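The Towel Problem

Teaching a household robot starts with people doing chores through it, one slow attempt after another

By Tomoyo Ikeda

At a quarter past nine in the morning, Bradley Parsons has already failed to fold a dishcloth twice. He marks both attempts as failures, takes a drink of water and starts again.

Parsons is an operator at Pevonik, a company that collects training examples for household robots. He used to repair vending machines. Now he spends his shifts steering a pair of robot arms through small domestic jobs, and everything the arms do is recorded: the position of each joint, the view from the head camera, and a short written label saying what the job was supposed to be. A learning system will later study the recordings and try to work out how to do the same jobs with no operator attached.

The company has 23 operators and works out of a former furniture showroom. The display rooms were already there when it moved in, and it kept several of them. There is a kitchen, a bedroom with two closets, a laundry corner and a bathroom. A shift is six hours, with a break every 36 minutes. The break length was settled by trial. Past that point, Parsons says, people get sloppy with their wrists and the recordings show it.

What the customers want has changed. Two years ago most orders were for picking things up and putting them down. Blocks, cups, fruit. Krishnamoorthy Kurian, who plans the collection work, still has the old task sheets pinned up behind his desk, and he says most of those jobs would be turned down now as too easy to be worth paying for.

"A cup is a cup," he says. "You can be wrong about where it is, but you're not wrong about what shape it is. Then people started asking for laundry."

Cloth is harder because it has no fixed shape. A shirt dropped on a bed ten times will land ten different ways, and a gripper that closes on the wrong layer will pull the whole thing inside out or bring up nothing at all. The current large order, for a robot maker called Genow, is nearly all cloth. It covers folding, hanging, straightening, taking down and wiping, and it asks for 635 accepted examples of each job.
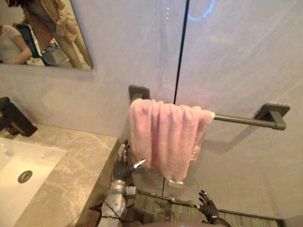 Towels on a bar take up more of Kurian's planning than any other item on the list. A bed sheet is bigger and a sock is fussier, but a hanging towel puts the work close to a wall, and often close to something else as well. The hands need to come at it without hitting the counter, and they need to keep clear of the brackets. A towel like the pink one, bunched into thick folds on the left half of its bar with the rest of the bar bare, can be the start of several different jobs. It can be spread out along the rod, taken down, or refolded where it hangs. The written label decides which, and the operator has to read it before moving.

Kurian wants the starting positions to be different every time, and he wants them to be ordinary. In the first weeks of the Genow order, he says, the resets were much too neat. The person setting up the room would hang the towel the way a hotel would, centered and square. A system trained on that would have known a great deal about hotel towels. He rewrote the reset sheet so that each attempt begins with an instruction such as "hung in a hurry" or "one side longer," and left the details to whoever was doing it.

Mio Kaneko does many of those resets. She also reviews recordings, which takes up her afternoons. A review means watching an attempt at normal speed and again at half speed, then choosing one of four grades. The top grade is for a clean attempt. The second is for an attempt that reached the goal with a mistake and a recovery along the way. The third is for failures that are still useful, and the last is for recordings that get thrown out.

Her second grade is the one customers ask about most. Genow pays the same for it as for a clean attempt, and a smaller buyer, Doveo, pays more. A recording in which a fold slips and the operator catches it shows the learning system what to do when things go wrong. Clean recordings can't show that. The difficulty is that recoveries can't be ordered up. Operators who were told to make mistakes on purpose made odd ones, Kaneko says, and she could pick them out within a few seconds.

"They'd drop it like an actor drops something," she says.

The other argument in the building is about shine. Polished walls, mirrors and chrome all put light where there is no object, and the head camera records it along with everything else. Kurian had wanted the bathroom walls dulled with a spray. Beryl Mapplebeck, who runs the engineering side, refused. Her view is that people have mirrors over their sinks and lamps near their mirrors, and a robot that has only seen dull walls is going to have trouble in its first real bathroom. The walls stayed as they were.

Mapplebeck came from Mizuno, a small firm that made sewing machines for car seat covers, and she is the person in the building least surprised by how long cloth takes. At her old job, she says, feeding fabric straight into a needle was still done by hand after years of work on automating it. She doesn't expect household cloth to go faster. She does think that the amount of recorded practice now being gathered makes it a different kind of effort, and she checks the early test results from customers closely when they come in.

Those results are mixed. Genow shared one set with the staff in September. Its trained system did well at taking towels down and poorly at hanging them up, where it tended to let go before enough cloth was over the bar. Kaneko went back through the accepted recordings to look at the moment of release. Many operators were letting go early too, and then nudging the towel into place with the back of a hand. For a person that works fine. The system had picked up the early release and not much of the nudge.

The instructions for hanging now ask operators to pull the cloth down on the far side before opening the fingers. It adds several seconds to each attempt. Parsons dislikes it, mainly because reaching behind the bar is the most awkward motion the arms can make, and he has asked twice whether the bar could be moved farther out from the wall. Mapplebeck said no both times.

By late morning he has moved on from dishcloths to hand towels. He reads the label, brings the left hand up slowly, stops, and backs it off a little to try a different angle. The second approach gets hold of both layers. He pulls the cloth down on the far side, opens the fingers, and waits for Kaneko to come and mess it up again.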